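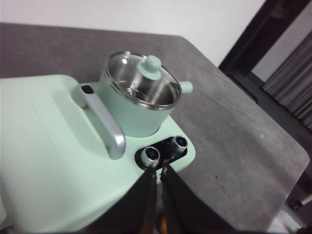
4.2 Does the combined appliance save counter space?

Plandis Working Papers on the Small Kitchen
August — Household Objects Group

The usual case for the multi-function breakfast appliance is that it replaces several single-purpose ones. We doubt this claim as it is normally made. The unit in Figure 3 has a small lidded pot on a wide, rounded base, with a long metallic handle beside it and two control knobs on a black panel at the front corner. The pot takes up a modest share of the top. Much of the remaining surface is smooth plastic, and a smooth surface in a small kitchen tends to collect things.

Figure 3. Mint-green breakfast appliance on a dark grey table, seen from above.

Households in the Werano survey were asked to list what stood on the counter before and after buying a combined unit. Of 90 households, only seven reported giving away a kettle, a toaster or a pan within the year. The rest kept them, mostly in a cupboard, and a good number had brought at least one back out. Garrido reads the same answers more kindly and treats the cupboard as a gain. We are not convinced — a kettle in a cupboard still takes up room, and it has to be lifted down every time.

The matching color deserves the same caution. Pot, lid knob and side grip share the pale green of the base, so the whole reads as one object. Owners in the Moselholm interviews often called their units "compact" on these grounds, even where the base was wider than the appliances it was meant to replace. Looking tidy and taking up less counter are separate measures, and earlier work has tended to score them together.

Last updated: August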